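Index > Lists > Fladden > Graritz bench items

Search this site Go

Graritz Bench Items – README

Graritz is a word list with short notes for the things that end up on a small bench or side table where test tubes get sorted, capped and put away. It holds 3,000 notes in one tab-separated file. The vocabulary behind them comes to 190 item names, and each note uses at least one. The list is kept by Svenja Nägeli as part of Fladden, along with the Drandby list for kitchen drawers.

The notes are written in English. Names are in the singular and lower case unless they start with a maker's name.

What is covered

Tubes, caps, racks, jars, tins, gloves, baskets, trays, plant pots and what grows or stands in them. Liquids and labels on liquids are left out. So is furniture larger than a stool, except for tabletops, which get a name for their surface and one for their color.

A tube rack is named by its material if the material is plain to see ("clear acrylic rack"), otherwise just "rack". Tubes in a rack are noted separately from the rack. A glove is noted by palm and cuff, in that order, so "black coated palm, yellow cuff". We used to write "gardening glove" or "warehouse glove" and stopped, as the same glove turned up under both names.

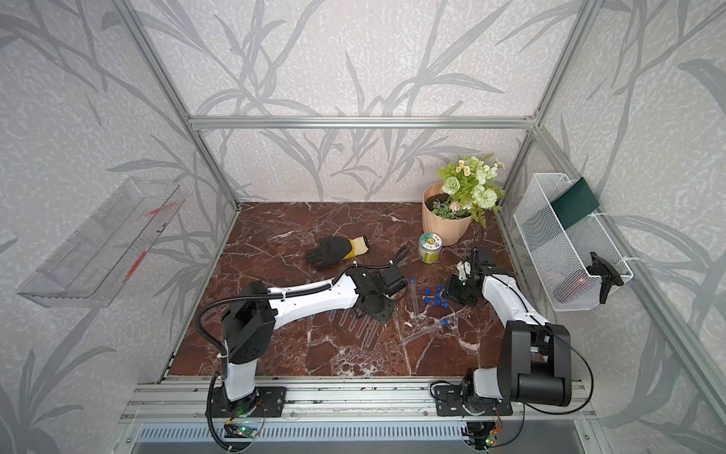
Pots follow the same rule. The pot comes first, then the filling, then the plant. If the pot has a shaped edge or sides, say so in one word: ribbed, smooth, scalloped. Older notes have "fancy pot" in places. These are being replaced as they are found – send a line number if you come across one.

Columns

id – a running number, never reused
item – the main name, from the vocabulary
part – lid, cap, cuff, rim and so on, or empty
color – one or two words
lying – flat, upright, hanging, leaning, or empty
with – other items close by
note – free text, up to 16 words

The "lying" column is the one people get wrong. A tube on a tabletop is flat, even when it rests partly on another tube. A tube in a rack is upright if it stands in the rack and hanging if its rim holds it. A card in a basket is nearly always leaning.

Caps

Caps gave us more trouble than the rest of the list together. A cap on a tube is a part of that tube and goes in the "part" column. A cap by itself is an item. A heap of them is still one line, with "cluster" in the note. Do not guess whether a loose cap belongs to a tube lying near it.

Write the cap color even if every cap on the table has the same one. Antoniadis, who did the first pass, skipped it when it seemed obvious, and it took most of June to put the colors back. 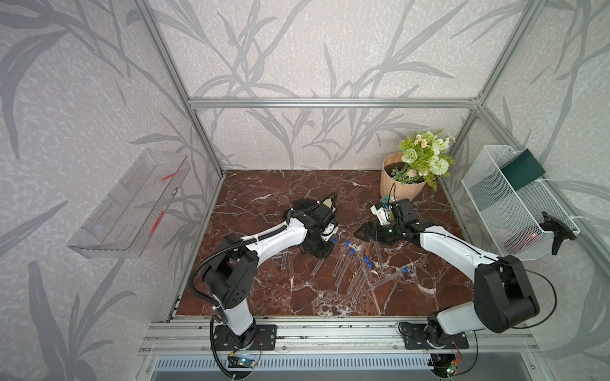 Test tubes with small blue caps on the red-brown marble surface.

Jars and tins

Use "jar" if the sides are clear and "tin" if they are metal. When you can't tell, use "small container" and leave it there. A label on the lid is a part, and its colors go in the note. Please don't copy out the text on a label.

Baskets and shelves

Things fixed to a wall count if they hold something or could. Wire baskets are "wire-mesh basket", and a shelf with a raised edge is "lipped shelf". What sits in the basket gets its own line, with the basket in the "with" column.

Flowers in a pot are named one kind per line: rose, daisy, pompom, leaf. Put "artificial" in the note if you are sure. An arrangement nobody can sort out gets a single line as "mixed flowers".

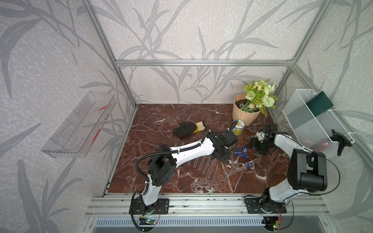

Can I add my own item names to the vocabulary?
Send them in with 5 sample notes each, and they will be checked against the names already there before the next version.

Known gaps

There are too many tubes and too few jars. Gloves are nearly all single gloves, and pairs are thin. The color "beige" overlaps with "peach" and "cream", and we have not settled on a rule – for now, keep whichever word you wrote first and use it for that item all the way through.

Use

Free to copy and change. Keep this README with the file.

Last edited 10/11/2018

Comments

tubesandtins: Line endings in the file are mixed. Opens fine in a text editor but my spreadsheet puts two rows together near the end.

Svenja Nägeli: Fixed in the copy that is up now, thanks. Please download it again.

marlow_k: Is "stopper" the same as "cap" here? I have both.

Svenja Nägeli: No, a stopper goes into the tube and a cap goes over it. If you can't see which, use "cap".

pf: Found two "fancy pot" lines, 412 and 2077.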